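The Waiting Room at Figueiredo

My knee went on a Tuesday, coming down the library steps with a sack of returned cookbooks, and by that evening it was the size of a cantaloupe. I'm not a person who goes to doctors. I have a drawer full of heating pads and a tube of something from the feed store that's meant for horses, and between the two of them I'd gotten through most of my life. But I couldn't get my boot off. I sat on the edge of the tub and tugged and hollered, and in the end I slept with it on.

So that's how I came to be at the Figueiredo Joint Clinic out past Vamilwood, filling in a clipboard with a pen on a chain.

Have you ever tried to rate your pain from zero to ten? I stared at that line for ages. If I put down a nine, what would I have left for later? I wrote 6, crossed it out, wrote 4, and then the woman in the next chair leaned over and said, "Go higher, hon, they round down."

That was Vija Adomaitis. She was waiting on a new hip (her second — she called the first one "the good twin") and she'd brought a thermos and a whole rotisserie chicken in a tote bag, because she said they always ran behind. They did! By the time my name got called I'd eaten a drumstick off a paper towel and heard all about her late husband's gallbladder.

The doctor was a long, thin man named Arlindo Magalhães who bent my leg this way and that like he was looking for where the squeak came from.

"Does that hurt?"

"No."

"Does that?"

I said a word I hadn't said since my brother's wedding.

"Okay," he said, and wrote something down. "Meniscus, I think. We'll get a picture of it."

I asked him if it would need the knife and he said he didn't like to call it the knife. He said it was a scope, and it went in through a hole no bigger than a buttonhole, and I'd be home for supper. I've sewn a lot of buttonholes. Some of them are pretty big. I told him I'd think about it.

I thought about it for six weeks. I thought about it while Pauline Hebden from across the road mowed my lawn without asking, in stripes, the way I hate. I thought about it going up my own stairs backward on my behind. My daughter Carol called every night at supper time.

"Mom, did you schedule it?"

"I'm thinking."

"You're not thinking, you're limping. I can hear you limping over the phone."

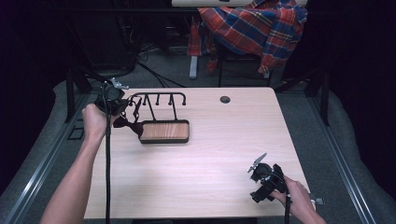
Busy hands, one small black rack, one maroon bow tie.

What got me in the end was the dance. Every May the Grikley Grange puts on a supper and a dance, and I have gone to it every single year since I was old enough to carry a pie, and I have danced the first polka with whoever was closest. Carol's husband had to dance it with me once when his back was out, and he still brings it up. I was standing at the sink, washing one plate, and the radio started in on something quick with an accordion, and my good foot got going all by itself. The other one just hung there. I looked down at it and felt so sorry for it I had to turn the radio off.

I called the clinic before I could dry my hands.

They took me on a Monday. I remember the bracelet, 2018-03-19 printed right under my name, Cropper C., which is Carol's initial too, and she fussed at the desk girl for ten minutes making sure they knew which of us was getting cut. (My name's Constance. It's been a confusing household.)

The nurse who got me ready was Anderson Tavares, and he had the warmest hands of anyone I've met in a medical setting. He drew an arrow on my thigh with a purple marker and had me say out loud which knee it was.

"The left," I said.

"You sure?"

"Young man, I have been living with it."

He laughed and drew me a smiley face next to the arrow, no charge. Then they wheeled me down a hall, and the lights went by overhead, and somebody asked me to count backward from 60. I got as far as telling them I'd rather do it forward, and then I was in a different room with a cracker in my hand and no idea who'd given it to me.

Carol said I'd been proposing to people. She wouldn't say who.

I won't go on about the exercises except to say there were 11 of them on the sheet, and I hated the one with the towel. I did it during the news so I could be mad at two things at once. Dr. Magalhães had me back in and bent the leg again, and when he asked if it hurt I said no, and when he asked again I said no, and he looked about as pleased as a thin man can look.

"What about dancing?" I said.

"What kind of dancing?"

"Slow," I said.

I ran into Vija in the parking lot on my way out. She was on a cane with rubber grips, going at a good clip, with the tote bag over her shoulder. I told her about the supper and the pies and the accordion, and she wanted to know was there parking close to the door.

"There's a ramp and everything," I said.

"Then I'll bring a chicken," she said, and I held the car door for her while she got the new hip in first and the rest of her in after it.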